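Subject: Re: [deskfolk] Jams at the second staple, every time
From: Desjardins
To: deskfolk list

On a morning in January, Wovano wrote:
> Our office bought a box of cheap half-strip staplers and they all
> do the same thing. First staple goes in fine, second one folds up
> and wedges itself in the nose. I have been digging them out with a
> letter opener. Is this the staplers or the staples? The staples
> are whatever was in the supply closet. Before anyone asks, no, I
> am not buying an electric one.

It's the staples until proven otherwise. Supply closets are where staples go to be forgotten, and after a few years the strips get bent or a little sticky from whatever leaked on the shelf above. Ours gave up a carton marked Henberg 1,623, a number that matches no size chart I own. They fit the way a boot fits a glove.

Put the letter opener down, too. If you nick the lip where the staple comes out, it will jam forever and you'll have earned it.

What I do: swing the top all the way back, pull out whatever is in the channel, and look along the rail with a flashlight. Wipe it with a dry cloth. No oil, unless you like gray thumbprints on your expense reports. Then load a short piece of a fresh strip and try it on 2 sheets of paper. If it gets through 29 staples without sulking, fill it up and give it back to whoever claims it.

I had a couple of them open on the bench, along with a bit of strip:
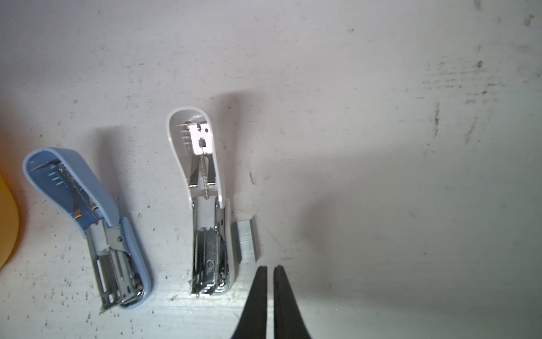 Blue one, white one, and a stub of staples. Tops flipped back.

Look at the inside of your covers while they're open. Both of mine have little white molded ribs in there, and a spring. If your spring is kinked, no brand of staple is going to save you.

Drukari staples have been fine for me. I have no loyalty to them beyond that.

Desjardins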